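How to get the most out of a robotics open day

Go early! I visited Prinedus on Feb 21, 2024, and the towel folding table was my favorite stop by far.

1. Pick one demo and stay for several rounds. You notice so much more the second time.
2. Ask to try a task by hand before you ask about software. Teodoro Palacios let me have five tries at a corner fold (harder than it looks!).
3. Write your questions down. Mine filled a page.

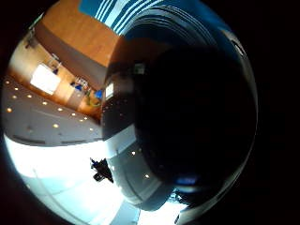
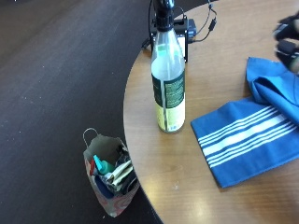

4. Ask what comes next. Encarnación Paredes told me they want 4,000 folds recorded by June, and I can't wait to go back.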